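The right arm had been drifting for a while before I did anything about it. Drift is a generous word. The jaw closed where I told it to close, and then it relaxed a little toward open, and on a suture pad that small relaxation is the difference between holding a thread and letting it slide out.

I keep the cell at the Furnau workshop, in the back room with the good floor. Two arms, two wristed instruments, a small camera at each wrist, and a tray that takes a soft tissue pad. The controller is a Dirkano unit that I bought used. The cable tensioners are Tambunan, which matters later. The pads are consumables and I go through a lot of them.

The jaw and wrist on these instruments are driven by thin cables that run down the shaft and over small pulleys in the clevis. Cables stretch. New ones stretch quickly and then settle, and old ones stretch slowly until a strand goes. Every instrument has a log sheet, and the controller keeps a count of jaw closures. My rule is to check tension every 3000 closures and to replace the cable set at the second check whether it looks tired or not.

The right-hand instrument was 534 closures past its check. That was my mistake, and the log sheet says so in my handwriting.

The procedure is short:

1. Park both arms and lock the brakes.
2. Pull the instrument and clean the clevis with a dry brush.
3. Work the wrist by hand through its full travel and feel for a notch.
4. Set the tensioner, a quarter turn at a time, alternating between the open and close sides.
5. Refit, home the wrist, and zero the jaw against the gauge block.
6. Run a thread test on a pad.

Step 4 is where I used to go wrong. If you take up all the slack on the close side first, the jaw homes off center and the controller learns that as zero. Everything after that is wrong by the same amount, and it looks like a camera calibration problem. I spent a Sunday recalibrating cameras before I found it.

Step 6 is plain interrupted stitches with black thread. A gauge block will tell you the jaw closes. It won't tell you much about what happens when the thread pulls sideways across the jaw with a loop standing open between the two instruments.
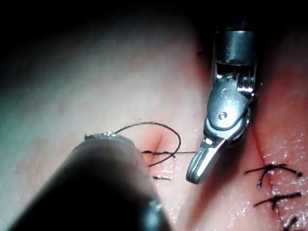

Clifford Perron thinks the tensioner is the wrong place to look, and he wrote to say so: on his cell the slip came from jaw faces worn smooth by thread, and no amount of cable tension brought the grip back. He swaps the jaws first and touches the cables only if the slip is still there.

I don't agree with the order, but he has a point about the faces. Two different faults give the same symptom. Worn faces slip under a steady pull. Slack cable slips when the wrist changes direction, as the tension in the jaw pair is shared with the wrist pair on this design and the wrist takes what it needs first. So I hold the thread still and pull it, then hold it again and roll the wrist. If only the second one slips, I leave the jaws alone.

Mine slipped only on the roll. I took up the close side two quarter turns and the open side one, then one more on the open side to bring the jaw back to center. The tensioner screws have a thread locker on them from the factory. Warm them before you turn them. I rounded one off last year and had to order a replacement from Prudelwood, and it took 20 days to arrive.

While the instrument was out I did the rest of the list. The wrist bearings got one drop of light oil, wiped back. The sterile adapter plate isn't sterile on my bench and never has been, but the four drive discs on it do collect lint, and lint under a disc reads as backlash. I cleaned those with a swab. The camera windows got the same treatment with a fresh swab.

Cable routing for the wrist cameras deserves a paragraph. The cable has to follow the arm through a full roll without pulling on the connector, and the clip that came with the mount puts the slack in the wrong place. I moved the clip back one hole and added a second. After a roll to each limit, the connector should not have moved at all. Put a dot of paint marker across the joint and you can check it at a glance.

Then back onto the pad, with both arms live and the jaw speed at 9 on the controller scale. I leave it there for testing. Faster settings hide slack, and slower ones make me impatient.

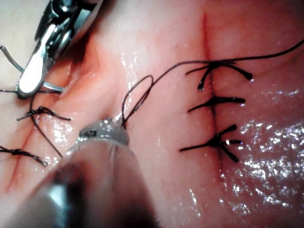

*Thread test on the pad: tied stitches on both incisions, long thread still on the right-hand row.*

I also wrote down the homing offsets for both wrists, before and after, on the log sheets. The numbers mean nothing on their own, but if the offset moves between checks the cable is stretching again and I don't have to wait for the thread to tell me.

Still to do: the left instrument has a faint notch near the end of its roll. It could be a pulley or it could be a frayed strand catching. I've ordered a cable set either way, and the old one is coming out when it arrives. I've also set the controller to show a warning at 3000 closures that has to be cleared by hand before the arms will enable.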